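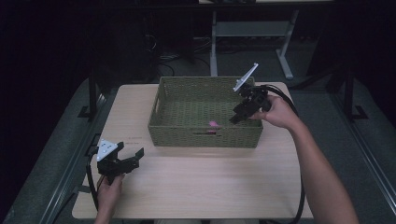 Unit 6: The Serial Novel and Its Readers
Course handout for second-year students
Seminar leader: Siiri Lepik
Revised 1 Jun 2023

Purpose of the unit

This unit considers fiction published in parts. It follows the work on the short story in Unit 5 and prepares students for the essay due at the end of the course. Students are expected to have read the first two parts of The Brundura Letters by Abilio Bravo before the opening seminar, and the whole of the work before the third.

Terms

A serial is a single narrative issued in instalments. A series is a group of complete narratives that share a character or a setting. The two are often confused in reviews and in publishers' own catalogues, and students should use the words with care in written work. An instalment, or part, is the unit in which a serial is sold or released. It may hold one chapter or several, and the chapter divisions in a later collected edition do not always match the original parts.

The word cliffhanger should be kept for an ending that leaves a character in immediate danger or an action incomplete. Many instalments close more quietly, on a question, an arrival or a change of speaker. Monique Vidal calls these "soft closes" in the essay set for the second seminar, and the term will be used in class.

Length and the instalment

The length of an instalment is seldom chosen by the author alone. Print serials were made to fit a fixed number of pages, and a writer who finished early had to fill the space. Digital serials are freer in principle, although most of the platforms that carry them set a lower limit. Flatel, which first published The Brundura Letters, required at least 600 words in each part. Bravo's shortest part runs to 1446 words, well above that limit, and the collected edition comes to 341 pages.

Students should look closely at Part 9. It opens with a long account of a ferry timetable that has no bearing on the plot until much later. Readers who met the part on its own complained that nothing happened in it. Readers of the collected edition hardly mention it. The difference is a useful starting point for discussion of pace.

Reminding the reader

A serial writer must assume that the reader has forgotten something. The usual methods are as follows.

The formal summary, placed before the instalment and usually written by an editor.
The spoken reminder, in which one character tells another what both already know.
The repeated object or phrase, which brings an earlier passage to mind without restating it.
The letter or document, which may report past events in a new voice.

Bravo depends heavily on the last of these. The letters of the harbour clerk, Bjarnason, repeat a good deal of what has been told already – but they get several details wrong, and the errors matter. Compare the clerk's account of the fire with the version given in Part 4.

More than one hand

Some serials are written by several authors in turn. Galon, the second set text, was begun by Hugo Chauvin and continued by Babar Ansari after the fifth part. The first edition does not mark the change. Students should try to describe what alters in the prose at that point: sentence length, the handling of dialogue, the amount of description given to minor characters. General remarks about "style" will not be enough. Quote, and quote briefly.

Chauvin left no plan for the remaining parts. Ansari's afterword states that he read the opening five times before writing anything, and that he kept the missing brother because he could not think how to remove him. The afterword is a piece of writing in its own right and should be treated with some caution as evidence.

Preparation for seminars

Seminar 1: The Brundura Letters, Parts 1 and 2. Note how each part closes.
Seminar 2: Vidal, "The Soft Close". Bring one written question.
Seminar 3: The Brundura Letters, complete.
Seminar 4: Galon, complete, including the afterword.

Written work

Essays should discuss both set texts. References must be to part and page, as the page numbers of the two printings of Galon differ. Work may be handed in on paper at the department office or sent through the course page. Requests for an extension should reach the seminar leader before the deadline – later requests go to the department. Marked essays will be returned in August.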